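Search the help pages
Search

Ticket 3726 — Audiobook restarts chapter 6 and loses bookmarks
Status: Closed
Product: Zinora (listening app)
Shares: 6

Opening this for my own book club as much as for me. We are reading Jernus, a long book on habit and attention, and most of us listen to it in Zinora. Since the September update, chapter 6 will not hold its place. I stop partway through, close the app, and when I come back the chapter starts over from the first sentence. Bookmarks made in that chapter are gone too. Bookmarks in the other chapters are fine.

This matters more than it would with a novel. I blog my way through each book, one post per chapter, and I use the bookmarks to find the passages I argue with. Chapter 6 is where the author claims that regret is a failure of memory, and I had marked several places where I think the argument slips. I now have to find them by ear.

Phone is on the current system version. App is on the current version. The book is downloaded, with no streaming.

What I tried before writing in:

1. Closed the app and opened it again. No change.
2. Restarted the phone. No change.
3. Deleted the download and fetched it again. The chapter held its place once, then went back to restarting.
4. Played the same chapter on my tablet. Same fault there, so I don't think it is the phone.

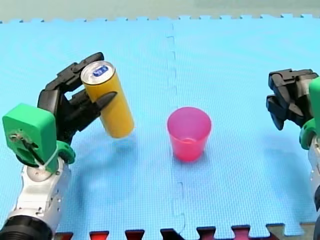 Trí Sầm: Thanks for the steps, they save us some time. The tablet result points to the account and not the device. Please open Settings, then Library, then Chapter Data, and tell us whether the edition listed for Jernus is the Quan edition or the Era edition. Both are sold under the same cover. Please don't delete the book again before you check, as that clears the log we need.

It says Quan on the phone and Era on the tablet. I only bought it once, and my receipt says Quan. I had no idea there were two editions. I played the opening of chapter 6 on both, and they differ. The Era one has a short foreword read by the author before the chapter proper. The Quan one goes straight in.

Reply from support, 4:10 p.m.: The two editions share one book number in our catalog. When you pause on one device, the position is sent to the account. If the other device has an edition with a different chapter length, the app rejects the position and sets it back to zero. Bookmarks past the mismatch are hidden but should still be stored. The chapters before 6 are the same length in both, so they are not affected.

That explains why it began with the update, I suppose, as that was when the tablet offered to "refresh" my library and I said yes.

Fix as given to me, written out in order for anyone else who needs it:

1. Sign out on the device that has the wrong edition.
2. On the other device, go to Chapter Data and choose Lock Edition.
3. Wait until the sync bar reads 100.
4. Sign in again on the first device and download the book again.
5. Open Bookmarks and choose Show Hidden.

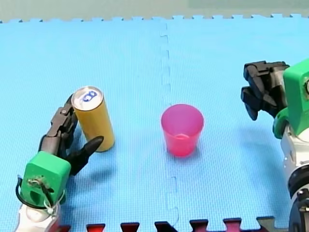

Step 3 was slow for me. The bar sat at the same number for a long while and I nearly gave up on it, but it did finish. Both devices now list the Quan edition. I listened to part of chapter 6 on the phone, paused, and picked it up on the tablet at the same sentence. I then did it the other way around, and that worked as well.

The bookmarks came back, all except the last two. Support says those were made after the editions split and were never saved to the account. I can live with that. One was the passage on apology, and I remember it well enough — the author says an apology is only a prediction about your future conduct, and I don't agree.

One request that isn't part of the fault. The app cuts bookmark notes at 300 characters with no warning. I would like a counter, or at least a message when I reach the end. Trí Sầm has passed it along as a separate request.

Closing the ticket. If the position resets again I will reopen it under the same number.

Was this page helpful? Yes / No

Comments (4)

pagemarker
Same problem with a different book. Lock Edition fixed it. I had to do step 5 twice before the hidden ones showed.

Odell
Where is Chapter Data? I only see Storage and Speed under Library.

pagemarker
Scroll down past Speed, it's under More.

r_lindqvist
I think you are being hard on the apology chapter. He takes most of it back in the one after. But thanks for the fix.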